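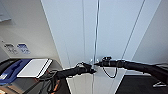
A tall white cabinet with a slim silver handle.

The ceasefire between Lillov and Kourkoulas is 17 days old, and both governments want credit for it. Read the text and it is hard to see why.

It runs to 2 pages. It names no monitors, sets no line on the map and leaves the border crossing at Tridero shut until "conditions allow." Who decides when they do? Stavros Dimitriou, who led the talks for Lillov, told reporters the question was premature. His counterpart, Evdokia Chrysikopoulos, called it settled. They were standing in the same hallway.

Meanwhile the 3,000 people who left Tridero in February are still in school gyms and cousins' spare rooms. Officials say they are free to go home. The road home is the one that is closed.

"I've heard the word 'historic' a lot this month," said Rhona Cruickshank, who has followed the dispute since the last truce fell apart. "I heard it the last time, too."

Foreign envoys are more hopeful, as envoys tend to be. Fongchan Chantharasri points to a prisoner swap, though the lists have yet to be exchanged. A second round of talks is planned, with no date and no agreed city. Kourkoulas says its delegation is ready to travel. Lillov says it has not been invited.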